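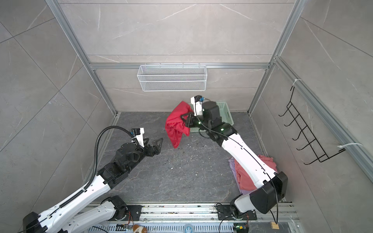 Section 8: Fitting Storage Accessories to the Horizontal Rail

8.1 Scope

This section applies to wire baskets, shelves and utensil hooks supplied with the Zupan wall storage system. It assumes that the uprights and horizontal rails have been installed and levelled in accordance with Section 7. Installers fitting accessories to a rail from another manufacturer should contact the Clostport service desk before proceeding.

8.2 Before you begin

Check the contents of the carton against the packing slip. Each basket is supplied with its hooks already attached. Loose accessories are packed separately under part number 2763, and replacement end caps may be ordered under the same number.

Wipe the rail with a damp cloth and dry it thoroughly. Residue from protective film will prevent the hooks from seating fully. Solvent cleaners must not be used on aluminium parts, as they will dull the finish.

CAUTION: Do not fit accessories to a rail that moves when pulled by hand. Return to Section 7 and re-tighten the brackets.

8.3 Fitting a basket

1. Mark the intended position on the rail in pencil. Allow a clearance of 65 mm between the end of the basket and the nearest upright.

2. Hold the basket with both hands, tilted slightly towards you at the base.

3. Place all hooks over the top of the rail at the same time. Do not engage one end first and force the other into place.

4. Lower the base until the basket rests squarely against the wall or the rear spacers.

5. Press down lightly at each end. The hooks should sit flush along the rail with no visible gap.

6. Slide the basket to its final position and remove the pencil mark.

NOTE: On tiled walls, the rear spacers should bear on the face of a tile and not on a grout line. Where this cannot be achieved, move the basket sideways by a small amount or fit the wide spacers from the Barix accessory pack.

8.4 Loading

Distribute items evenly along the length of the basket, with heavier items towards the wall. Utensil hooks are intended for light articles only, and no single hook should carry more than 500 g. The limit for each basket is printed on its carton label and must be observed regardless of the capacity of the rail.

CAUTION: Baskets must not be used as a step, handhold or towel rail. Glass containers should not be stored above head height.

8.5 Removal

Empty the basket completely. Lift it straight up until the hooks clear the rail, then draw it forward. If a hook binds, check for dried cleaning product along the top edge of the rail before applying any further force.

8.6 Care

Wash wire accessories in warm water with a mild detergent. Abrasive pads will damage the coating - particularly at the welds - and may lead to corrosion in kitchens and laundries. Inspect the hooks every six months and replace any that have opened or bent.

Enquiries about this section may be directed to Flor Huanca, Technical Publications, Brutoro.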